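21st November
Player tracking, Filldale training ground, small-sided sessions

Second pass over the positional data from the Skanero vests. Aim is still the same: find out whether the load figures for the central midfielders are real or partly a product of the pitch size. The coaches want a number they can plan with before the December fixtures.

Setup. Two pitches, the short one and the full-width one. Four blocks per pitch, 6 a side plus keepers. Vests on all outfield players, none on keepers. Same ball, same touchline feeders, restarts by throw only. Firmware left as it was last time, so the two passes can be compared.

Vest 26 dropped out again in the second block on the short pitch. The gap sits in the middle of the file and the software fills it with a straight line, so the distance for that player comes out low and the top speed is meaningless. I have cut the block for that vest and kept the other three. Swapped the unit for a spare from the Alvarado set. The spare reads a little high at walking pace and agrees with the others from a jog upwards.

Results, short pitch. Total distance down for everybody, as expected. Accelerations up, most of all for the holding midfielder, who turns and closes down more often in the tighter space. High-speed running almost nil. It would be wrong to read that as an easy session. The legs do the work over three or four steps and the speed threshold never sees it.

Results, full width. Wide players cover most ground. The holding role looks quiet on paper, with long spells of walking across to stay in line with the ball. Checked against the tagged passes: the quiet spells match possession on the far side, so I believe them.

Threshold question. The default sprint line in the software was set for match play. For small pitches I tried a lower one and the sprint count rose around fourfold, but a good part of the rise was plain running out to press. Put it back to default. Better to report accelerations for the short pitch and leave sprints off that sheet altogether – otherwise somebody will compare the two columns.

Clock drift between the vests and the touchline tagging is within one second over a full session. Good enough for blocks, too loose for single duels. A clap at the start and end of each block would fix it. Did this for the last 2 blocks and the offset came out steady.

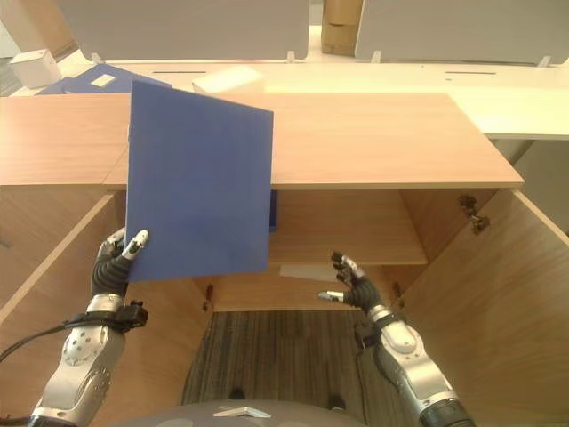 Wirkach, in the margin of the shared copy: dropping sprints from the short-pitch sheet is fine by me, but keep the raw export, the fitness staff use it for the return-to-play group and their threshold is set per player. Also, could the holding midfielder's turns be split left and right?

Left and right should be possible from the heading channel, though it is noisy below a jog. Will try on the full-width blocks first.

To do:
Re-run the short-pitch totals without the cut block.
Charge and relabel the spare.
Raw export to the shared folder, both pitches.
Clap at block start and end, every session from now on.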